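Station check before recording, two-arm table cell
Site: Luststead, ground floor room
Checked by: Chak-lun Yu
Task set: Flado, bottle pick and place
Period: January, morning check

Mark each line **OK**, **Fix** or **N/A**. Write a comment for anything marked Fix, and for anything marked OK that you had to think about. Recording does not start with an open Fix in sections 1 to 3. A Fix in section 4 or later can stay open if the shift lead signs it.

## 1. Stops and power

- [x] **Emergency stop at operator seat** – OK. Pressed and released with the arms at rest. Both arms dropped to hold and needed a reset from the console, as they should.
- [x] **Second emergency stop by the door** – OK. The cover is stiff. It opens, but a new person might pull at the wrong side. Put a strip of tape on the side that lifts.
- [x] **Mains lead and plug** – OK. No damage found. Lead runs along the wall and not across the walkway.
- [x] **Reset key** – OK. On its hook. Last month it went home in someone's pocket and we lost half a morning, so please look at the hook before you leave.

## 2. Arms

- [x] **Joint covers and end caps** – OK. All tight by hand. Light scuffing on the left elbow, already in the log, no sharp edge.
- [x] **Wrist screws** – OK. Checked with the small driver, none moved.
- [x] **Free movement, slow mode** – OK on both sides. Ran each joint through its working range with no one inside the line.
- [x] **Noise** – OK. A faint tick from the right shoulder when it starts from cold. It went after a few moves. Not new, but write it down if it stays.
- [ ] **Speed limit** – Fix, now closed. The console had come up with the limit from the Tse trials, which is higher than we allow here. Set back to the table limit and saved. Whoever loads the Tse profile next needs to change it back afterwards, and the profile name should say which limit it carries.

## 3. Grippers and cables

- [x] **Plugs seated in gripper housings** – OK. Pushed home on both sides.
- [x] **Cable slack** – OK. There must be enough loop for the wrist to turn fully without pulling, and not so much that it can catch on the table corner. Turned both wrists end to end and watched the loops.
- [x] **Finger faces** – OK. Wiped with a dry cloth. Right inner face is starting to polish smooth and will want changing before the next long run.
- [x] **Grip force** – OK. Set to the soft value for drinks bottles. With the hard value the sides of the bottle give way, and the examples are then useless for anything except teaching the arm to crush bottles.
- [x] **Release on stop** – OK. Gripper holds on stop and opens only on command.

## 4. Table and working area

- [x] **Table steady** – OK. Leaned on each corner. No rock.
- [x] **Table surface dry and clear of tools** – OK at time of check. The top is glossy and a small spill is hard to see against the pattern, so run a hand over it as well as looking.
- [x] **Floor dry** – OK. Same remark. Marble floor, slippery when wet, and the mop bucket must not be stored in this room.
- [ ] **Seating clear of arm reach** – Fix, open. Seating in this room tends to creep towards the table during the day. It should go back against the wall after each break. Signed to stay open until floor marks are down.
- [x] **Walkway behind the operator** – OK.

## 5. Objects

- [x] **Bottles sealed** – OK. Caps turned tight by hand. Any bottle that has been opened goes in the bin and not back in the crate, even if it looks full.
- [x] **Bottles undamaged** – OK. Two rejected for dents. A dented bottle leans, and the placing examples come out wrong.
- [x] **Start position** – OK. The bottle starts upright near the left edge of the tabletop, inside the reach of the left gripper. Operators should vary the exact spot from one example to the next but keep the base fully on the table.
- [x] **Idle arm** – OK. During a left-hand pick the right gripper stays open and empty, well away from the bottle. We had several rejected examples where the idle arm drifted in and both grippers ended up in the same space.

Left gripper closed on the bottle, right gripper open over the bare part of the top:

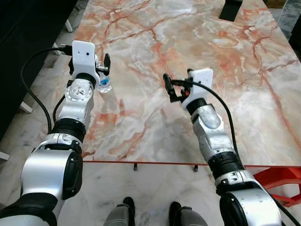
## 6. Recording

- [x] **Head view** – OK. Both grippers and the object must be in view for the whole example. Lens wiped.
- [x] **Clock match between arms and video** – OK after restart. On first start the video ran behind the arm data. Restarting the recorder cured it. Please do the clap test every time and not only when something looks odd.
- [x] **Disk space** – OK. Enough for the shift.
- [x] **Example count from last shift** – OK. 776 kept on the Flado set so far. Target for this station is 300 more before the object is changed.
- [x] **Labels** – OK. Task name, hand used and result filled in for the test examples. Failed picks are to be kept and marked as failed. Some operators have been deleting them, and Zarnirden has asked for them back in the set.

## 7. People

- [x] **Operator briefed** – OK. New operator has done the short course and a supervised hour.
- [x] **No one inside the line while arms are live** – OK. This includes reaching in to stand up a fallen bottle. Stop, reach in, step back, reset.
- [x] **Breaks** – OK. Rota is on the door. Grip control gets sloppy towards the end of a long spell, and it shows in the data well before the operator feels tired.
- [x] **Hair, sleeves, lanyards** – OK. Lanyards off at the station.

## Open items

1. Floor marks for seating. Tape is ordered. – C. Yu
2. Tape strip on the door stop cover. – shift lead
3. Rename the Tse profile so that the speed limit is in the name. – C. Yu
4. Right finger pad, change before the next long run. Spares are in the grey drawer.

Station passed for recording with the one open Fix in section 4, signed. Check again after the midday break, sections 1, 4 and 5 only.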